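Four shades, one drawer: talking film makeup with Haoran Ye

Got twenty-five minutes on the phone with Haoran Ye on Saturday, between her last client and a train, so this is going up fast. If you've been in any makeup group this past month you know why I wanted her. She did the faces for Masilela, the slow, rainy ghost movie that opened in October, and now there's a drugstore line to go with it from Trurnent. Four lip colors, a gray-green shadow stick, and the cheek stain everyone keeps fighting over.

First thing I asked was whether the stuff in the stores is what the actors wore. She laughed for a good while.

"Some of it. The stain, yes, that's the same formula. The lip colors are close. What we used on set was mixed by hand every morning and it would've gone bad in your bathroom in a week."

So the retail version is tamer. She's fine with that. The ghosts in the movie have that bruised color all the way up to the temples, and she says no one should wear it to the office. "Put it on the lid and stop. If you want more, do the lower lash line with whatever's left on the brush. I wouldn't go near the brow bone with it."

I have gone near the brow bone with it. Looked like I'd been in a fight.

Trurnent made 2000 of the full sets for the first run and another 1000 of the stain by itself. Ye says she argued for the split. She figured most people would want one thing out of the box and resent paying for the rest. The sets were gone first, so what does she know, she said.

She didn't come up through beauty school. She was painting store mannequins for a display company called Stenemico, five years of it, and picked up film work when a director's assistant saw a window she'd done and asked who did the mouths. "Mannequins teach you about light. A real face moves, so it forgives you. Plastic just sits there with your mistake on it all season."

Her partner on the movie was Shaohua Yao, who handled hair and also the wet look, which I assumed was glycerin. Nope. Ye wouldn't say what it was, only that Yao mixed it and guards the recipe. They've done three pictures together and apparently split the trailer down the middle with tape. Yao gets the side with the heater.

The number she kept coming back to was 119. That's how many separate face charts they drew for Masilela, because the lead's makeup fades a little in every scene until there's hardly any left by the end. I've seen it twice and didnt catch it until the second time. She was pleased about that. "If you caught it the first time I did it too fast."

I asked about skin tone, since two of the four lip shades vanish on anybody deeper than medium. She didn't dodge. Said she'd asked for six shades, got four, and that there are two more sitting in her kit that she wears herself. She's still asking. I'd buy both.

Then storage, because readers always ask me to ask. She doesn't own a fancy case. Everything at home lives in one drawer, flat, labels up, creams to the front so she finishes them before they turn. Powders go wherever there's room. She throws out mascara early and keeps lipstick way longer than you're supposed to, and told me not to print that, then said oh go ahead. 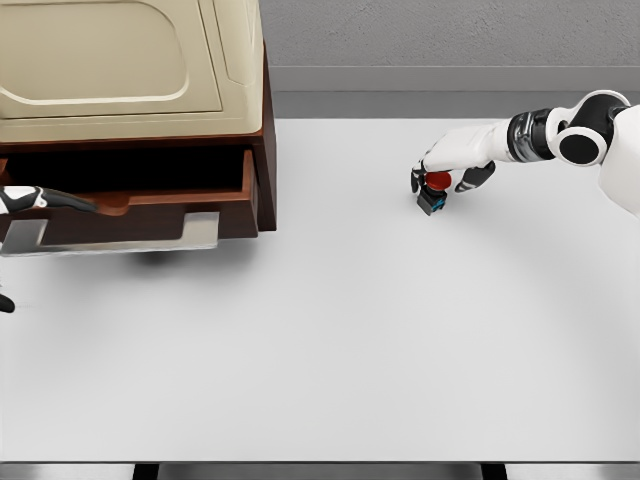 Drawer out, tabletop mostly clear.

Next up is Rarneo, a space thing, and she's not allowed to say much. Lots of silver, she said, then took it back — "not silver, more like the inside of a shell." She's been testing it on her own forearm all week and it doesn't come off with regular remover. Oil first, then soap, then oil agian.

Last question was the one I ask everybody, what would she keep if she could only keep one product. No pause at all. Clear brow gel. Not from the line, not from any line, whatever's cheap. She uses it on brows, flyaways, and once on a actor's eyelashes when the mascara bag got left at the hotel.

Then her train was boarding and she had to go. The stain is supposed to be back in stock before the holidays. I use the darker one, two dabs, fingers only.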